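Prodau Shape Board Project: Progress Report to the Grinholm Fund
Reporting period: July to November 21, 2024
Prepared by Iulian Moldovan
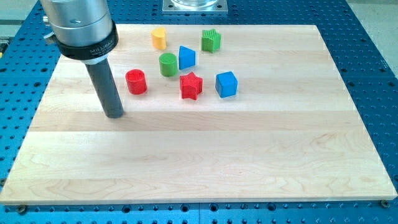

The maple board and printed blocks at the demonstration station, with the arm's finger just over the wood.

Summary
The main event in this period was the open day at our Bakari site, which the grant agreement lists as the second public activity. We had 153 visitors over two sessions. The station ran for both sessions, with one stop in the afternoon. Spending is within the budget line for outreach.

What was shown
Visitors typed or spoke a short instruction, such as "push the red star toward the blue cube," and the arm tried to carry it out on the board. It has one straight finger and no way to grasp, so all the work is pushing. We kept to seven blocks in four colors. Our earlier set had more pieces, and at the July rehearsal people spent too long deciding what to ask for.

Staff from Onu gave a short talk before each session and then stood at the table to help visitors word their requests. Children from the two visiting school groups mostly used the typed version. The microphone had trouble once the room filled up, and by the second session we had turned it off.

Results
The log holds 358 instructions that the system accepted and tried. Requests with a color and a shape in them went best. Requests like "put them in a line" were much weaker, and the arm often stopped after moving one or two pieces. Cylinders gave more trouble than the cube, as they tend to slip off the side of the finger when the push is not centered. We had seen this in the lab and it was no better on the day.

The afternoon stop lasted long enough that one group missed its turn. A block had been pushed off the board and the software kept looking for it. Restarting cleared the fault. The operator now has a reset button for this case, and it has been tested.

Visitor comments
Most written comments were about speed. People found the arm slow and several asked if it could be run faster. It can, but we kept the limit low with visitors standing close by. A teacher asked for a worksheet to take back to class. Onu has agreed to write one.

Changes to the plan
We will drop speech input from the next demonstration unless we can borrow a better microphone. Sorting by color will be added, as it was the most common request we could not handle.

Still open
The invoice for printing the block set has not arrived from Bakari. The full instruction log will be sent separately once visitor names typed into it have been removed.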